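4. Budget and Equipment Plan

Our group (Petronella Nkosi, Conall Foley and Ultan Mac Mathúna) was given $700 for the second half of the project. The arms, table and frame were already in the lab, so the money only had to cover gripper parts, cables and test items.

We got quotes from two suppliers. Cuvitz wanted $121 for a set of replacement fingers. Tokgöz was cheaper at $32 per finger, but shipping would have taken five weeks, past our demo in March. We went with Cuvitz and ordered two sets – one to use and one spare.

Thin packets were chosen as the main test item. They cost very little and we can replace them at any grocery store.

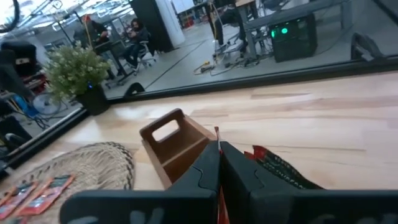
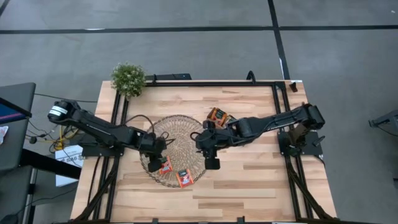 Figure 3. Packet handling on the shared table, with the round woven mat.

Spare cables came next on the list. We planned for one full set per arm and kept the rest of the money back for repairs. Kieran Moriarty, our advisor, asked us to price a third camera as well. We did, but left it out of this order.

Still to be decided:
Storage for the spare fingers
Who signs for deliveries on Mondays
Whether next year's group takes over the Cuvitz account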